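Momley Institute of Applied Automation
Laboratory Practice, Handout 4: Working Rules for Tabletop Manipulation Cells
Prepared by Rowena Pascual and Costel Nedeljković
April
73 shares 2 comments

Scope

These notes accompany the laboratory sessions on tabletop manipulation. They apply to every student, instructor and visitor who uses a cell in the Akwood building, including those who are present only to observe. Students are expected to have read them before the first session and to bring a copy, on paper or on a screen, to each session after that.

The rules concern conduct at the cell. The theory of grasping and pushing is covered in the lectures, and the controller is covered in the Drernent manual kept at each station. Where the manual and this handout differ on a matter of safety, the stricter of the two applies until Boris Hoxha, the laboratory supervisor, has ruled on the point in writing.

1. Roles at the cell

Each session has an operator and a monitor. The operator starts and stops motion, loads programs and keeps the log. The monitor stands within reach of the stop button, watches the arm, and does nothing else while the arm is enabled. Reading messages, helping another group and preparing the next set of objects all count as something else.

The roles may be exchanged only when the arm is stopped. The person giving up a role says so aloud, and the person taking it confirms aloud. An exchange made by gesture does not count. If the monitor must leave, the arm is disabled first.

No group may have more than 4 persons inside the marked area. Visitors stay outside it at all times when power is applied.

2. The boundary

Yellow-and-black tape marks hazard edges at the cells. No bag, chair, cable reel or coat may be placed on or across the tape. The tape is not a guard and will not stop the arm or a person, so the rule on distance applies whether or not the tape is in good condition. Worn or lifted tape is to be reported the same day.

Hands do not cross the edge of the table while the arm is enabled. This holds when the arm appears to be still. An arm that is holding position, waiting for a network reply or running a timed pause may move without further notice.

3. The table and the work surface

The pegboard tables are fixed reference surfaces. Boards, fixtures and end stops are placed on them by hand and fastened, where the exercise calls for it, with the bolts supplied in the station drawer. Bolts from one station are not to be carried to another. Bolt heads must not stand in the planned path of the tool.

Before a board is used, the operator checks that it rests flat, that it does not rock when pressed at each corner, and that its surface is clean. Dust and adhesive residue change the friction of the surface and make results from one group hard to compare with those of another. Boards are wiped with a dry cloth. Solvents are not used in the laboratory.

Printed markers fixed to the table are part of the calibration. They are not to be covered, written on, cleaned with a damp cloth or moved. A board or object that hides any part of a marker is to be shifted before the session begins. A marker that has been disturbed must be reported, and the cell is out of use until Lejla Radonjić has repeated the calibration and signed the sheet.

4. The tool

The tool for these exercises is a single rigid finger. It cannot grasp. It can push, turn and separate objects, and it can also press down on the board with enough force to mark the wood or overload the wrist. For this reason the lower height limit is set before any horizontal motion is attempted, and it is checked at low speed in the center of the board and near each corner.

The speed setting for the first run of any new program is 12 percent. It may be raised after one complete run without a stop. It returns to 12 percent whenever the program, the board or the tool has been changed.

The finger is inspected at the start and end of the session for cracks, bends and looseness at the mount. A loose finger is not tightened by students.

5. Objects and starting layouts

The standard set consists of colored printed pieces in several shapes. Only pieces from this set are to be used. Personal items, glass, batteries and anything containing liquid are not permitted on the board, even for a short trial.

Pieces are placed with the arm disabled. The operator and the monitor both look at the layout before power is restored, and they check that:

- every piece is wholly on the board, with open surface between it and the edge;
- no piece is beneath or against the tool unless the exercise states that contact is the starting condition;
- pieces that touch one another are entered in the log as touching, because a push on one will be passed to the other;
- pieces that lean or do not rest squarely are entered in the log, or are set upright and checked again.

A layout is recorded by color and shape. Entries such as "same as before" are not accepted. Where one piece hides another from the camera, the log gives the hidden piece by name. Groups should compare their entry with the layout on the board, piece by piece, before signing it.

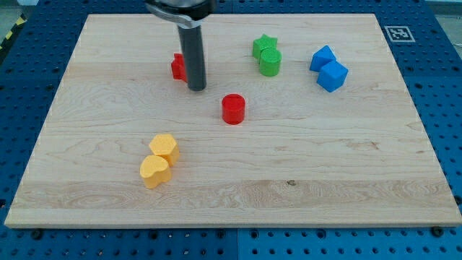 6. Stopping and restarting

Any person may call a stop for any reason, and the call is obeyed at once. The reason is discussed afterward. A stop is called without delay if a piece leaves the board, if the tool touches the wood when it should not, or if anyone crosses the tape.

A fallen piece stays where it is until the arm has been disabled. The operator then retrieves it, inspects it and replaces it, and the layout check in section 5 is carried out again in full.

After 2 stops of the same kind in one session, the group does not restart without an instructor. Marleny Rengifo is the contact for the afternoon sections.

7. Records

The log sheet is handed in before the group leaves. It carries the names of the operator and the monitor for each run, the speed setting, the layout, and every stop with its cause. Stops do not lower the mark. Missing entries do.

Incidents involving contact between the arm and a person are reported on the separate Softić form, whether or not there was an injury.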